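Jonuvside workshop draws up its equipment budget, and the gripper line is longer than the arm line

July 11, 2025

I spent most of a morning at the Jonuvside shared workshop this week, drinking their coffee and reading over their shoulders while they finished the equipment plan for next year. I write about small-shop automation for a living (well, part of a living), and I have to say I love a spreadsheet with coffee rings printed into it. This one had plenty.

The short version: Jonuvside wants to go from one robot arm to two. The second arm would go on the tableware bench, where mugs and bowls get picked up, turned, looked over and set down again before they're packed for the shops. The plan was first drafted in April, got sent back for being too vague, and has now come out the other side with real quotes attached.

What caught my eye was how the money splits. I expected the arm to eat everything. It's still the biggest single purchase, sure, but when you add up the grippers, the spare fingers, the wrist camera, the mounting plates, the cables and the training days, that pile comes out ahead. The people who run the bench weren't surprised at all. They've been buying fingertips for a while now.

Fingertips! I had no idea you could have such strong feelings about them. Glazed ceramic is slick and curved, and every potter who uses the place makes a slightly different wall. A pad that holds a thick stoneware bowl nicely may be all wrong on a thin cup. So the plan asks for 5 sets of fingers in different profiles, to be swapped by hand. There was an automatic tool changer in the April draft, and I'll admit I was rooting for it, but it got cut. The bench crew said they change fingers so rarely during a run that they'd be paying for a very nice thing to sit still.

The quotes came from two suppliers. Tratberg offered the arm and gripper as a package, with a service visit each year and a loaner if something breaks. Stelmakh quoted the parts separately, cheaper on paper, with a longer list of things you sort out yourself. I read both all the way through, twice, and my feeling is that they're closer than they look. Once you price in the mounting work and a service contract on the Stelmakh side, most of the gap is gone. What's left is mostly a question of how much you like opening boxes.

Jonuvside is leaning toward Tratberg for the arm and Stelmakh for the fingers and pads. That mix means two invoices and two warranty phone numbers, and I did ask who gets called when the gripper won't talk to the arm. There was a pause. Then somebody wrote the question down at the bottom of the sheet, under a line about extension cords. I hope it makes the final version, as I've seen that exact argument drag on for weeks in other shops.

The consumables line is 314 dollars for the year, covering pads, screws, cleaning cloths and replacement cable ties. I like that they put it in at all. A lot of the plans I get sent stop at delivery day, as if the robot arrives and the spending is over. Pads wear. Screws wander off. Somebody drops the little hex key behind the bench and it belongs to the building now. 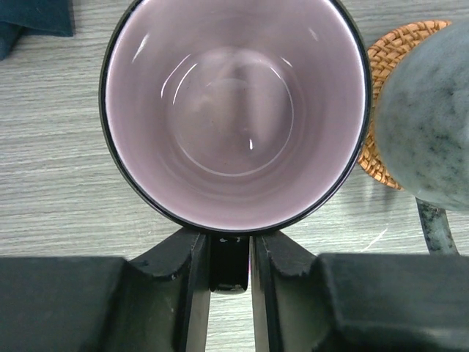 Workshops & Equipment

Drinkware is where the new arm would start, and I think that's a sensible pick. You get round rims to grip by the wall, shiny glaze inside that throws bright spots at a wrist camera, and handles that stick out wherever they please. A lilac-lined mug with a black rim is a different problem from a speckled one, at least as far as the camera's concerned. If the setup can deal with those two side by side, the bench crew figures bowls will be a rest.

Glare got its own little section of the plan. The crew wants softer lamps over the bench and has set money aside for diffusers, which I'd never have thought to put in a robot budget. Ask anyone who has tried to photograph a glazed pot, though, and they'll tell you all about it. The lamps are cheap next to the arm, and they'd be useful to the human packers too, so that line went through without much talk.

Breakage was the livelier topic. The plan includes a box of seconds – pieces with a glaze flaw or a wobbly foot – to be used for setup and practice, and the potters are giving those for free. I asked whether there was a figure for how many would get smashed. There isn't one. The feeling in the room was that a guess would be wrong and would also make people nervous, so the plan just says "seconds as available" and moves along. I'd have put a number in, but it's their shelf.

Then there's Funwood, the toy-block makers who rent the other end of the building. They've asked to share the second arm in the afternoons and pay toward it. On money alone that's an easy yes. On scheduling it's a bit of a headache, as wooden blocks want different fingers and a different program, and sawdust and fresh glaze don't get along. The plan as it stands gives Funwood a 90-day trial once the arm is up and running, with its own set of fingers and a rule about wiping down the table. After that they'd either sign up for a regular share or go back to borrowing the hand tools.

I pushed a little on the training days, because that's the number I see trimmed first whenever a total comes in high. Jonuvside has held on to more than 2 full days with the supplier, plus paid time for the crew to practice with no orders waiting. Good! A gripper in the hands of someone who's had one rushed hour with it tends to get parked in a corner, and then the next budget meeting is a sad one.

A few smaller things from the sheet, for anyone putting together a plan of their own. Shipping is quoted separately by both suppliers, and it's not small. The table has to be bolted down before the arm is mounted, so the floor work is booked ahead of delivery. Spare fingers are ordered with the gripper, in the same box, to save on freight. And the old arm stays where it is, doing the carton work it does now, with a fresh cable and nothing else.

The plan goes to the members for a vote next. If it passes, the order for the fingers and pads goes in first, as Stelmakh has the longer wait, and the Tratberg arm follows once the floor is ready. Members who want to read the whole sheet can ask for a copy at the front desk. Questions about sharing the afternoon slots should go to the bench crew, and they'd like those in writing.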